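Sorting talk, Avcombe library, back room. 40 min incl. questions. SPEAKER NOTES, don't read out word for word

Start on time even if people still coming in. Water. Check the clicker.

OPENING
Ask: who has a bin at home that is just "stuff"? Hands up. Mine had 179 pieces in it when I tipped it out at the Trunden house. Blocks, cubes, bits of three different sets, a doll shoe. Don't do the doll shoe story, too long.
Point = small loose things don't get put away becuase there is no "away" for them.

PART 1, THE TIP OUT
- everything out on a mat. Not the bare floor, not the couch
- mat with a raised edge if you own one. Pasaribu sell one, others do too, not pushing it
- spread it thin. You want to see every piece, no heaps
- no sorting yet!! people always start sorting. Hands off till it's all out
- set a timer, 17 minutes. Stop when it goes, even mid pile

PART 2, HOW TO GROUP
Shape first or color first? Ask the room. Let them argue a bit.
My answer: shape. Kids put back by shape faster, at least the ones at Feten did (playgroup, explain if blank faces). Color looks nice on a shelf and is gone in a week.
Triangles with triangles. Cubes with cubes. Long things together, whatever set they came from.
The odd ones get their own tray. One tray. If it's full, something leaves the house.

PART 3, patterned mats (next slide, keep it up while talking)

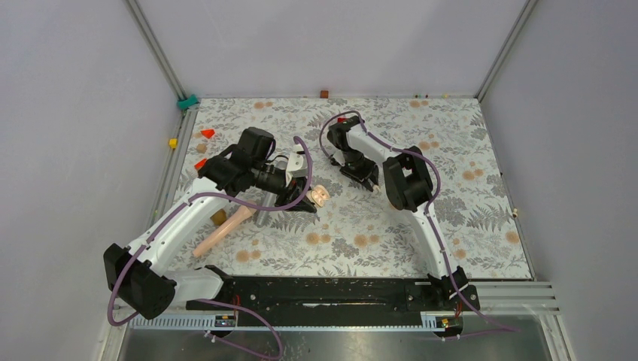

Page last changed: December

Floral mat, pale gray with leaves. Pretty. Now find the small brown cube. Give them a few seconds, let them look.
Red-orange triangles are easy, they jump out at you. The pale pink piece shaped like a face, slower, it sits right on the flowers. Muted orange-tan print under small pieces = you will miss some. Plain mat if you have the choice. Turn yours over, the back is often plain.

PART 4, PUTTING BACK
- shallow trays, 2 to a shelf, never stacked
- label = drawing of the shape, no words for under fives
- lids off. A lid is one more job

QUESTIONS
Someone will ask about vacuuming. Check the mat first, then vacuum, sock over the nozzle if worried.
Someone will ask about puzzles: diffrent talk, zip bags, move on.

Handout is on the table by the door, tell them twice. Stack chairs after.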